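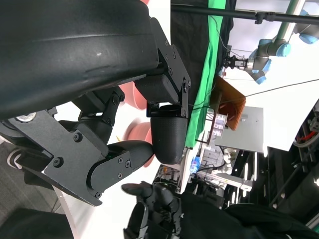
Getting people to open the second email
Notes for the small sellers' evening, Praltville, 27 August 2018
Danai Balaskas

Start with the Druler numbers straight away. Introductions can wait, most of the room knows me from May.

Druler is my own shop. I sell printed planning sheets and a short course on pricing for people who do repairs from home. At the start of this summer the mailing list had 843 names on it. I had been pleased with that number for a long time and had never looked at how many of those people opened anything after the welcome message.

Pause. Ask for hands: who has looked at their own second email? Not the first one, the second.

What I was doing wrong

The welcome email did fine. People had just signed up, they wanted the free sheet, they opened it. Then they heard nothing from me for a month, and then they got a sales letter for the course. A lot of them had forgotten who I was by then. I know this from the replies. One person wrote back "who is this please" and that was the whole message.

Read that one out slowly. It usually gets a laugh and it makes the point by itself.

I had put all my effort into the sign-up page. I rewrote the headline over and over. I changed the button. I bought a template from Christodoulou, which was a good template and I still use it. But I was filling a bucket and never looking at the bottom of it.

The second email

So the change I made was small. I wrote a second email that goes out two days after the first. It has no offer in it. It asks whether they managed to print the sheet, tells them which box most people fill in wrong, and says when they will hear from me next.

Hand out the printed copy here. Give people a minute to read it. Don't talk over them.

Things to point out on the handout:

The subject line is "Did the sheet print all right?" I tried cleverer ones. They read like advertising and I took them out.

It is signed with my first name and my town. People write back to Danai in Praltville. They did not write back to The Druler Team, and there was never a team anyway.

The middle part is the useful bit. The box people get wrong is travel time. If you sell something else, you have your own version of that box. Think about the question you answer most often on the phone and put the answer in there.

The last line says "I'll write again next Tuesday with the one about late payers." Then you have to write again next Tuesday. I missed it once and got complaints, which I took as a good sign.

If someone asks about software: any of the usual mailing services will do this. Look for automation or follow-up in the menu. I don't want to spend the evening on menus. Offer to stay behind and look at laptops.

What to send after that

Keep this part short, I went on too long last time.

I send three more emails before I mention the course. Each one answers a single question. Late payers, call-out fees, and what to say when a customer asks for a discount. The discount one gets the most replies by a distance. People want to tell you about their worst customer. Let them. I have taken whole lessons for the course out of those replies, and I asked permission each time.

Then the offer. By that point it is a fairly plain letter. Price at the top, what is in the course, who it doesn't suit. I used to hide the price at the bottom after a long story about my first year in business. I cut the story and lost nothing that I could see.

The Warkum story

Tell this one only if we are running on time.

A man in Warkum who sells used woodworking tools online tried the same thing after the May meeting. His second email asked buyers whether the parcel had arrived in one piece. He was nervous about it. He thought he was inviting trouble. He did get trouble — two refunds in the first week. He also found out that his packing was bad, changed the boxes, and now sells to several of those same people again. I asked him if he would have found out some other way and he said yes, from a bad review.

Questions I expect

"My list is too small for this." It is easier with a small list. You can read every reply. When mine was under a hundred names I could have answered everyone personally and I didn't, and I regret that.

"Won't people unsubscribe?" Yes, a few will, and sooner than they would have otherwise. I would rather they left at the second email than stayed on and ignored me for a year. You are often paying per name.

"What if I hate writing?" Record yourself explaining the thing to a customer, type it up, take out the repeats. Mine take about 2 hours and that includes a cup of coffee and reading it aloud.

"Should I buy a list?" No. Move on quickly. Last time this took up the whole break.

Before the break

Ask everyone to write a subject line for their own second email on the back of the handout. Pens are in the blue bag. Collect them, read out a handful without names, and ask the room which they would open.

After the break it's pairs. Each person reads their draft to the other, the other says where they stopped listening. Remind them to bring the sign-up sheet back to the front table.

Leave the projector on for the next speaker.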